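Site Visit Report: Garment Handling at the Noloten Open Day

Submitted by Letay Derese and Henok Araya, 1/20/18

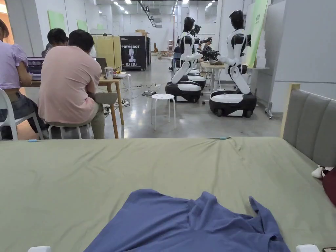
Our project concerns how a mobile robot should pick up a garment whose shape is not known in advance. Before the visit we had only worked with a fixed arm and flat towels, and our supervisor, Clodagh Tully, asked us to compare our method with one used on wheeled humanoids.

The open day had 29 registered visitors, split into groups. Ours was led by Hagos Gudeta, who covered data recording first and folding second. Operators work at a long desk beside the robots, and the stations are laid out in a line with an aisle left open for the bases to turn.

The folding demonstration used one shirt, dropped on a bed from shoulder height before each attempt. We logged 17 attempts. In 10 of them the robot found a usable edge on the first grasp. Most of the others failed at the collar — the gripper closed on two layers and the fold came out doubled. Mean time per attempt was roughly 6 minutes, slower than our towel trials.

Two points apply to our own setup. The grasp point was chosen again after every lift, which our code does not do. Lighting was left unchanged between attempts, so our plan to add a lamp is on hold.

We did not get the gripper force settings. Gudeta will send them to Tully, and the collar test will be repeated in June.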